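Journal > House Stuff > Bathroom

Grout, Tile and My Sore Knees

Last updated: Saturday, December 24, 2022

So I finally did the thing I've been putting off since we moved in – I regrouted the upstairs bathroom!
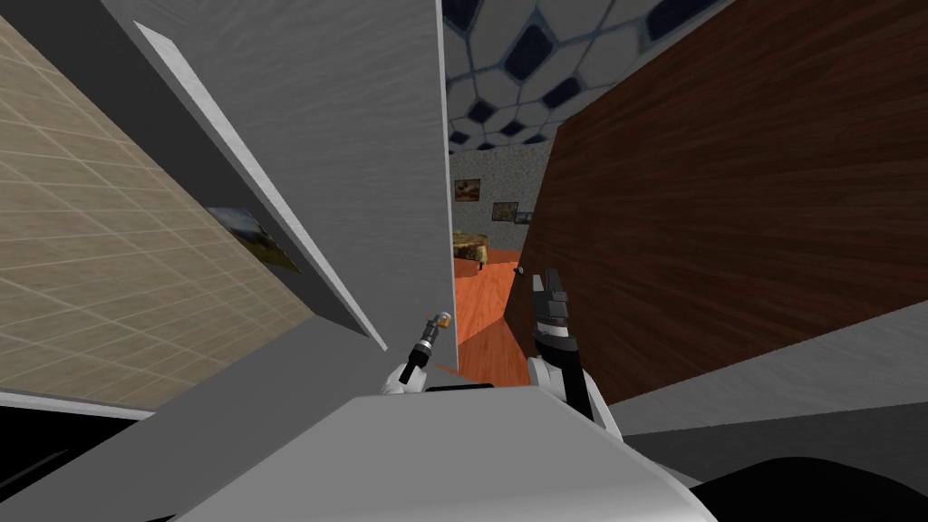

I'd been telling myself it was a weekend job. Ha! It took me most of November, working in the evenings with a podcast going and a folded towel under my knees. Scraping out the old grout is the worst part by far. I started with the cheap hand saw from the hardware store and got through maybe one row before I gave up and bought the Brodent scraper, and oh my goodness, what a difference. It has a little carbide blade and it cost me 56 dollars, which felt silly until about 3 minutes in.

For the new grout I went with Wekance in a color called Oat (my sister says it's just beige, and fine, it is). Mix it thicker than you think you need. My first batch was like pancake batter and slid right down the wall onto my socks. The second was more like peanut butter and stayed put. Push it in at an angle, wait a bit, then wipe with a sponge you've wrung out really, really well.

I still have to seal it, and the caulk along the tub looks pretty wobbly – I may redo that after the holidays. The whole project came to just under 200 dollars, counting the sponges and the second bag I didn't end up opening. If anybody local wants half a bag of Oat plus a full one, leave me a comment!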